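Notebook, Tuesday, 8:15 in the morning

Indigo crocking tests, second round. Continued from the page with the coffee mark.

Yesterday I put the remaining swatches in the rack and left the window closed, because the street was dusty. The room is at the same humidity as last week, so I count the conditions as equal. If someone disagrees, please write it in the margin and not on the swatch bag, as happened in June.

What I want to know: how much loose blue comes off denim onto light bed textiles, and does a vinegar rinse change it. Kincaid (the hotel laundry, not the street) asks us because they have returned covers with blue shadows on them, always near the foot end, where guests sit down to put on shoes. They wash at 40 degrees and do not want to go higher. Bukola spoke with them and wrote down their cycle, it is in the folder with the green tab.

Set-up

Rubbing finger, dry cotton square, then wet cotton square. Same weight on the finger for all. I keep the stroke slow, one stroke per second with the metronome. Birdie does it faster and her results are a little darker, so we must not mix our swatches in one series. I put my initials on the back in pencil.

Denims:
A – raw, never washed, from the Pirumbridge roll
B – same roll, washed once with plain detergent
C – same roll, washed once, then vinegar rinse
D – old pair from the donation bag, history unknown

Ground fabrics: undyed cotton, cream polycotton, and the beige quilted piece that Birdie brought. The quilted one is difficult to read, as the dye sits on top of the puffed parts and the stitch lines stay clean. I tried to flatten it with the glass plate. It helps, but then the rub mark looks bigger than it is.

Results so far

A dry: strong blue on all three grounds. A wet: very strong, I stopped early and noted the stroke where I stopped.
B dry: less than A, clearly. B wet: still bad. I expected better after a wash.
C dry: I cannot separate it from B. I looked in the daylight box and again at the window, and asked Bukola to look without telling her which was which. She put two of them in the wrong order.
C wet: same as B wet, or a very small step lighter. Not enough to write to Kincaid.
D dry: almost nothing. D wet: a gray tone more than a blue one. Maybe this is dirt and not indigo. Wash D and repeat.

So for the moment vinegar does nothing I can measure. Many people believe in it, and my aunt too, but I have now done the series twice and it is the same. Salt I did not test. Birdie wants to add it and I said after the Plurkon swatches are finished, or we will never close this series.

Pressure and time

A thing that I did not plan. I left one A swatch lying under the 200 gram weight on the cream polycotton over the weekend, simply forgotten. No rubbing. There was a faint blue edge where the hem touched, and none in the middle of the leg piece. The hem is thicker, so the weight rests there. It means that a pair of jeans left on a bed can perhaps mark it without any movement, if the fabric is a little damp. I must repeat this properly, with a damp and a dry version, and not call it a result yet.

Bed and jeans, printed cover:
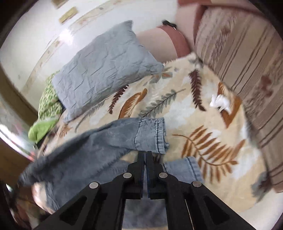
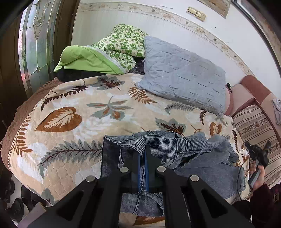 Printed covers

A note on choosing grounds for the next round. A print with brown leaves and gray-green ferns on cream hides a small blue mark quite well, at least from standing height. The risk is in the pale areas between the motifs. When we take readings on a printed cover we should always read on the cream or beige and never across the border of a motif, otherwise the meter gives an average of two colors and the number has no meaning. I made this error on the first Feteo sample and had to cross out half a page.

A faded cuff is also not the same as the fold behind a knee. For D I took my piece from the thigh, and I should cut one from the hem too, and label them D1 and D2.

To do

– Wash D, repeat dry and wet.
– Damp contact test without rubbing, hem against flat leg.
– Ask Bukola if Kincaid fills the machine to the top. Their sheet says 4000 liters per day but not how many loads.
– Order cotton squares, we have one box left.
– New pencil for the bench, the old one is too short to hold.
– Birdie: please close the daylight box after use, the lamp was warm when I came in.

Stopped at 5:40. Swatches are in the drawer, face up, with tissue between.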